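Cullby Savings Club, quarterly meeting
Mar 2, 2018
Minutes taken by Arnout Vermeulen. Sem Jansen in the chair.

Present: 13 members, plus two on the phone. Apologies received from the Grakeseck people, roads bad.

1. Last minutes
Read and approved. One fix: October statement went out late, minutes said on time. Changed.

2. Markets since we last met
Sem gave the overview. January very good, early February not. Stocks dropped fast, then got about half of it back, depends which index you look at. Bond yields up. Sem's view: rate increases coming this year, everyone expects them, question is how many. Now the talk is tariffs on steel and aluminum, announced yesterday, market didn't like it.

Question from the phone, should we be selling? Sem: no, not on a headline. The plan allows for drops this size. Long discussion. Several members remember 2008 and said so. Others pointed out the account is still ahead of where it was a year ago, even after February.

Agreed no change to the stock portion before the next meeting. Sem to send round a one page note on what would make us change our minds.

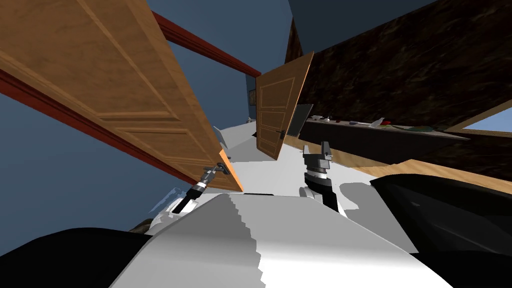
3. Bonds and cash
Arnout had the figures. Too much sitting in cash, earning next to nothing. Two options on the table:
- Short-term Treasury fund, low cost, easy to get out of
- Ladder of CDs, 13 and up to 16 months, slightly better rate, money tied up

Some liked the CDs. Objection: two members expect to withdraw this year for a house and for tuition, so don't lock everything up. Arnout asked about the early withdrawal penalty, no one had the exact terms with them.

Vote: half the spare cash to the Treasury fund now, the rest waits for CD terms. Carried, one against.
Action: Arnout to get terms in writing from the bank. Fund order goes in next week.

4. Verhoeven fees
Verhoeven (our adviser) wants to move from the flat yearly fee to a percentage. Letter was passed round. Sem said the percentage looks small but on our balance it costs us more, and goes up every year the account does. Verhoeven says we'd get two extra review calls. No one could say what we would ask on the calls.

Lot of back and forth. Feeling in the room that Verhoeven has been fair with us, and answered the phone in February when it mattered. Also that we do most of the work ourselves. Suggestion to stay on flat fee with a modest increase, offer of $50 a quarter on top. Agreed to try that first.
Action: Sem to write back. If they refuse, get quotes from two other firms before we decide anthing. 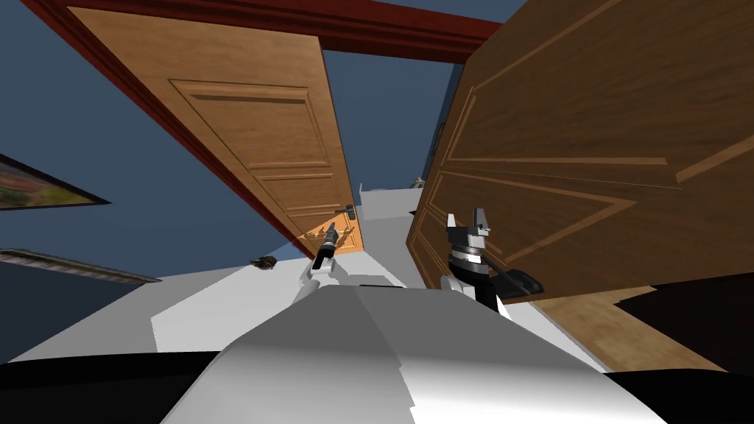
5. Fitby shares
Held since the club began. Down 15 percent over the winter, and the dividend was cut. Original reason for buying was the dividend. Arnout for selling all of it, the reason is gone. Sem for selling half and taking another look after their next results. Point made that we have a loss on the later purchases and can use it against gains, check which lots we sell.

Vote on selling all: lost. Vote on selling half: carried.
Action: Arnout to place the order, pick the lots bought highest, keep the confirmations for the tax folder.

6. Taxes
New law doesn't touch the 2017 returns much, mostly starts with this year. K-1 forms for members are nearly done, Arnout says in the mail within the week. Members should check paychecks too, withholding tables changed in February and some people may be having too little taken out. Talk to your own preparer, club can't advise.

Reminder that IRA contributions for 2017 can still be made up to the filing deadline. Don't leave it to the last day like last year, please.

7. Monthly contributions
Proposal to raise the minimum. Not popular. Left where it is. Anyone can pay in more, same form as before. Three members behind, Sem will call them privately.

8. Any other business
- Password for the brokerage site to be changed, too many people have the old one. Sem.
- Request for a beginner's session on reading a fund prospectus. Arnout willing if at least five sign up.
- Someone asked about bitcoin again. No.
- Coffee money short, please put something in.

Next meeting in June, date to follwo by email. Meeting closed a bit after nine.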